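How to sort clothes before washing

11/13/21

Many people mix everything in one wash and later the white shirts look gray. I sort mine in 6 minutes with the following method.

First, put all clothes on a table and empty the pockets. Close the zippers and turn dark things inside out, so the color stays longer. 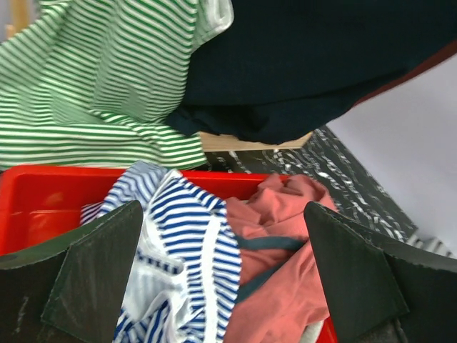

Striped shirts are the difficult ones. If the stripes are on white, I wash them with the light colors, in cold water. Navy and black go together in a separate load. A new red garment should be washed alone the first two times.

Do not fill the machine completely. Leave space for one hand on top of the clothes.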